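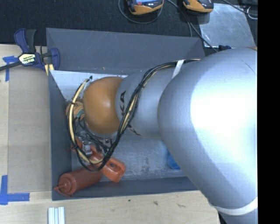
# Robotic bin picking at the Millstead works

**Bin picking** is the job of taking mixed goods out of an open container, one at a time, and passing them on to whatever comes next. At the Millstead works of Clusby, a firm that sorts and repacks returned household goods, it was done by hand for many years and is now shared between people and robot arms. The change is often mentioned in the trade as a gentle one, and it has certainly been a slow one.

## Background

Returned goods reach Millstead in no order whatever. A squeeze bottle may turn up beside a plastic tool, with something else again tucked underneath, and each must be lifted clear before it can be checked. Under the old arrangement a picker stood at a bench for most of a shift, bending and reaching into one grey bin after another, and sore shoulders and wrists were an accepted part of the trade (as were the much-loved tea breaks at ten and three).

## Introduction of the arms

The first arm was set up on a trial bench in May, with fittings supplied by Valentini and software from Kellent. There are now 9 benches of this kind. An arm reaches over the bin from one side, its cables tied along the outside, and works with a gripper at the end. Bins have to stay put while it does so, and a good deal of early effort went into clamps, tape and other homely ways of holding things still.

## Effects on staff

Before the arms came, 37 people worked as pickers. Of these, 13 retrained as bench minders, a post that had not existed before and that carries a slightly higher rate of pay. A minder looks after several benches at once, frees goods that have become wedged, and decides what to do with anything the arm has left behind. Most of the others moved to checking and repair, where there had long been a backlog.

Opinion in the building is mixed, though kindly on the whole. Older hands speak gladly of going home less tired, and quite a few say they miss the chatter along the old picking line, now that minders stand further apart. The noise of the arms was an early grumble, and the late shift still asks for the radio to be turned up.

## Training

New minders complete 80 hours alongside a colleague before taking benches of their own. Much of that time goes on learning to stop an arm safely, and on getting used to how it moves when a bin is nearly empty and the last few things lie flat against the walls.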